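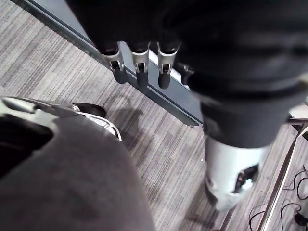

Review by Dwynwen Prydderch
Filed under: Robotics, Hand teaching

Graltard sells its hand teaching kit to small labs and workshops that already own a pair of robot hands and want a quicker way of recording demonstrations. We used it for 11 days at our place in Radport. I did most of the demonstrating and Birthe Ladefoged ran the recording software from the desk.

The kit has two parts: a pair of sensing gloves and a wrist camera for each arm. You put the gloves on, the hands copy what your fingers do, and the software saves the joint positions along with the video. There is also a free-drive mode, where you hold the robot's fingers and move them yourself. I expected to ignore that one and ended up using it for most of the close work.

Setup took 210 minutes the first time, most of it spent on finger calibration. The manual has you bend each joint on its own and hold it until the colour on the screen changes. The thumb failed for both of us until Birthe found a setting for smaller hands two menus down. After that a recalibration was a short job, and we did one each morning.

Glove control is good for reaching and for whole-hand grasps. Picking up a mug or pulling a drawer open felt natural within the first session. Pinching is weaker. There's no force feedback at all, so you judge contact by eye, and I crushed a fair few paper cups. With small parts I switched to free-drive and closed the fingertips by hand. It's slower, and your own hands get into the video, but the recorded grasp is much closer to what you meant.

The wrist cameras see more than you might want. They take in the fingers and the work, and also the carpet, chair legs and any cable left on the floor. If you plan to train on the footage, think about where you sit and what you wear. Black sleeves behind dark fingertips are hard to pick out on playback, and I'd wear something lighter next time.

The software is plain and it works. You can trim a take, label it and throw out the bad ones without leaving the recording screen. It crashed 3 times, always while saving, and each time the take was lost. Braltley, the distributor, answered my email on a Sunday, which I didn't expect, and sent a patch. We've had no crash with it so far.

The gloves are comfortable for an hour or so. The cuffs are stiff and the left one rubbed my wrist. They can't be washed, only wiped, so a shared pair gets unpleasant. Spare liners come in packs of 6 and I'd order one with the kit.

Good: free-drive mode, take editing, support
Not so good: thumb calibration, no force feedback, stiff cuffs

We're keeping ours.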